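Week 9: Grouping, Or Why Your Eye Won't Leave Things Alone
Intro to Visual Perception, Tuesday section
Notes by Duyên Nông

Okay, these are the cleaned-up notes from lecture, plus a couple of things I ran out of time for. If you missed class, read the Drikine chapter first and then come back here, otherwise the middle section will feel thin. Slides are in the usual folder.

Where we left off

Last week was edges. We spent the whole session on how the eye picks up a change in brightness and treats it as a border, and I left you with a question: once you have a pile of edges, who decides which ones belong together? Your retina has no idea what a shoe is. It gets light. Somewhere between the light and you saying "that's my shoe," a lot of sorting happens, and it's so fast that you never catch yourself doing it.

The people who first took this seriously were the Gestalt psychologists, working mostly in Germany in the early 1900s. Max Wertheimer's 1923 paper is the one everyone cites. It's very readable in translation (lots of dots!) and I'd rather you spent twenty minutes with it than an hour with my slides.

The grouping principles

Proximity. Things close together look like they belong together. Put six dots on a page with a wide gap after every second one and you'll see pairs. You can try to see it as one row of six, and you'll manage for a moment, and then it slides right back to pairs. Text works this way too – the spaces between words are only a bit wider than the spaces between letters, and that's enough.

Similarity. Same color, same shape, same size, same tilt: we lump them. The interesting part is what happens when the cues fight. In the card exercise most of you grouped by color first and only went to shape when color was no help. Don't turn that into a law, please. It depends a great deal on how different the colors are. Two muddy greens won't beat a circle against a square.

Good continuation. Where two lines cross, we see two smooth lines passing through each other. Nobody looks at an X and reports two V shapes touching at the points, although that's a perfectly legal way to carve it up.

Closure. We fill in gaps. A circle with a bite missing still reads as a circle. I showed the old Lavix packaging for this one, with the broken ring, and somebody in the back row asked if it was a C. Fair! Closure gets weaker as the gap gets bigger, and it also depends on what you're expecting to see.

Common fate. Things that move together go together. You can't get this one from a still picture, so watch the bird clip again.

Figure and ground

This was the part that got a bit rushed. When two regions share a border, the border usually gets assigned to just one of them. That region is the figure. The other one seems to carry on behind it, as if it had no edge there of its own. Rubin's vase is the famous case, where the border keeps changing owners, but most of the time there's no contest at all. Smaller regions tend to win, and so do regions that are surrounded, convex, or lower in the field of view.

Take a tabletop. You see a yellow heart and a green cylinder, and the pale wood simply keeps going underneath them. You can't see the wood under the heart, and yet it would never occur to you that there's a heart-shaped hole in the board. Faint shadows help too, by telling you where one thing meets another.

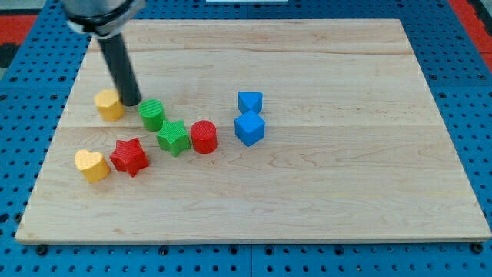
Things people mixed up on the quiz

Figure/ground is a separate question from near/far. They usually agree, and I get why you wrote what you wrote, but a window is a good counterexample. You can attend to the window shape as a figure and still know perfectly well that it's a hole.

Closure and good continuation also got swapped a lot. If the line keeps going in the direction it was headed, call it continuation. If a gap gets filled and you end up with a whole shape, call it closure. Some drawings use both, and I took either answer on question 2.

For next time

Read the Dağdelen handout, pages 1 to 9, and skip the box on stereo vision for now. Then write up one case of cues in conflict from your own day. A parking lot, a spice rack, a bus map, whatever. 900 words is the ceiling and shorter is fine. Sketches are welcome – ugly ones too.

Office hours moved down the hall to room 176. Bring the Prurnisard worksheet if you want to go over it, I don't keep spare copies.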